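Andach blues -- bench and packing meeting
Prandness workshop, front table
October 15, 2022

Present: Marlene Friesen (chair), Theda Strobel, Gebhard Widmer, Tien-fu Yen, Dörte Eichhorn (minutes)
Apologies: none
Started late, kettle. Marlene had to leave before the end, see item 8.

1. Last minutes

Accepted. One correction from Gebhard -- the trays went to the back shelf, not the side shelf. Fixed in the folder copy. Theda asked for minutes to go out sooner than last time. Noted (by me, with some guilt).

2. Where we are with the blue pieces

Order is 2000 from Pfeiffer, all delivered now. Checked so far: 1037. Theda keeps the tally sheet, Tien-fu has a second one that agrees with it after the correction made in July.

Problem is the same as before. Pieces are bent and branching so they hook into each other in the tub. Pull one out, get three. Theda has been tipping a small heap onto a towel and picking from there, says it's quicker than digging. Gebhard doesn't like the towel, lint gets in under the white cap. Went back and forth on this for a while. Agreed to try a plain tray with a lip.

Dörte asked what counts as checked, as we've all been doing it a bit differently. Marlene read out the list:
- white cap on and straight
- metal end seated, no wobble
- side arm not split where it leaves the middle
- no whitening in the blue at the bend

Cap wobble is allowed if it can't be pulled off with two fingers. Gebhard wanted that tightened. Left as is for this order, he can raise it again for the next one.

Action: Theda to find a tray. Dörte to type up the list in large print and tape it up.

3. Rejects

100 set aside in the crate under the front table. Tien-fu went through them properly. Most are caps on crooked. A fair few have the metal end too loose, and 7 have the side arm split right through, which can't be mended, not by us anyway.

Crooked caps -- can be popped off and put back, Tien-fu has done a handful and they seem fine. Warm hands help, he says. Marlene not keen on us doing Pfeiffer's finishing for them without telling them. Agreed she writes first, we hold the crate as it stands.

Theda asked if the seven split ones can be kept for showing new people what to look for. Yes. Tie a label on so they don't wander back in with the good ones, which has happened.

Action: Marlene to write to Pfeiffer. Tien-fu to label the split ones.

4. The bench box

Long item. Gebhard had done the wiping down and wanted it on record that the white floor panel marks very easily. Grey scuffs come off with a damp cloth and a bit of dish soap. Blue rubs are harder -- they're from dragging the pieces instead of lifting. He tried a pencil eraser on one near the middle and it worked, though it left the spot a bit dull.
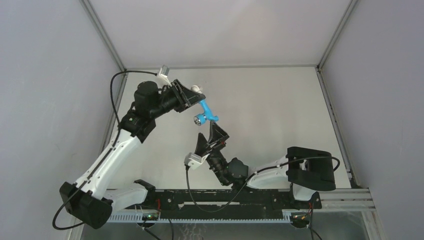

Agreed no more scouring powder on the floor panel. Whoever used it in July, please don't. The side walls are pale grey and don't show much but the back wall does, so give it a wipe when doing the floor. Top to bottom, cloth wrung out properly, then a dry one.

Tien-fu raised the colour question again. Blue on white is easy to see, good. White cap on white floor isn't, and when a cap has come off it can sit there for ages before anyone spots it. Suggested a sheet of something darker laid over the panel. Theda against -- tried dark card on the front table and found the metal ends harder to see on it. Marlene suggested pale yellow. Not much enthusiasm, but no one had a better one either. One sheet to be bought and tried, pull it up if it curls.

Also cables. Loops should be kept clear of the floor area when cleaning, lift them over and don't tug. Gebhard to be asked if in doubt.

Crumbs. Someone has been eating toast over there. Front table for food please, all of it, including biscuits.

Action: Gebhard to keep up the wiping, Dörte to do it the weeks he's away. Theda to buy one sheet pale yellow card, matt not shiny.

5. How to hand a piece over

Came out of item 4. Dörte said pieces are getting dropped in passing them across. Gebhard's view is they should be held by the middle, on the slant, with the cap up and the metal end down, so the next person takes the metal end. Theda holds them by the cap and has had caps come off in her hand. Marlene: middle it is, everybody the same. Tien-fu asked if left-handers can go the other way round. Of course.

If one is dropped it goes back to unchecked, even if it looks alright. Short discusion about whether that means taking it off the tally. Yes it does, cross it out, don't rub it out.

6. Packing for Ikus

Ikus want them in boxes with dividers. The sample boxes came and the slots are too narrow for the side arm. Theda got one in at an angle and it would not come out again without bending. Passed round the table, everyone had a go, still in there.

Options talked about:
a) bigger boxes, ask Ikus to pay the difference
b) no dividers, tissue between layers
c) take every second divider out

Tien-fu had already tried c) at home with a pair of scissors. Works but the box sags when lifted from one end. b) is cheap but we are back to pieces hooking into each other, and tissue tears. Marlene prefers a) and will ring them. Gebhard would like to see b) done once with brown paper folded properly before we spend anyone's money. Fair enough -- he can do one box and bring it next time.

Labels: Ikus spelled their own street wrong on the sheet they sent. Do not print until fixed.

Theda asked about weight. A full box is fine to carry but please don't stack past shoulder height, the shelf by the window leans.

Action: Marlene to ring Ikus re boxes and the label sheet. Gebhard one trial box, brown paper.

7. Storage and the back shelf

Checked pieces are in the lidded tubs, unchecked in the open ones. Simple enough but two lids have gone missing so there's now a checked tub without a lid and it looks exactly like an unchecked one. Tien-fu put masking tape on it with CHECKED written in marker. Leave the tape alone.

Dörte to look in the cupboard by the sink for the lids. Theda is sure she saw one used under a pot plant. (She did. It's the fern. Lid needs a scrub.)

Spare white caps: small jar, back shelf, left. Jar lid sticks. Please put it back on anyway, they roll everywhere.

Sunlight -- Gebhard thinks the tub nearest the window is fading. Held two pieces side by side, the rest of us couldn't see it. He's going to move it regardless.

8. Anything else

Marlene left at this point, Theda took the chair.

Good scissors are missing again. Tien-fu has them, see item 6. Will bring them back.

Heater: smells of dust when first turned on, that's normal for the first cold week, open the window a crack. If it still smells after that tell Gebhard.

Tea money jar is low. Dörte put some in, others to follow.

Gebhard asked whether the big table could be turned so the light comes from the left for writing up the tally. Tried it there and then. Blocks the cupboard door. Turned it back. Theda suggested a lamp and has one in her garage, no shade, she'll see if it still works.

Someone asked if we're doing the next order at all if Pfeiffer won't sort out the caps. Not decided, wait for Marlene's answer.

Actions again, short

Marlene -- write to Pfeiffer re crooked caps, ring Ikus re boxes and street name
Theda -- lipped tray, yellow card, lamp
Tien-fu -- label split ones, scissors back
Gebhard -- wiping, trial box, move window tub
Dörte -- large print list, lids, minutes out by tomorow

Next meeting when Marlene has heard from Pfeiffer. Same table. Theda bringing cake, Gebhard can't have nuts.

D.E.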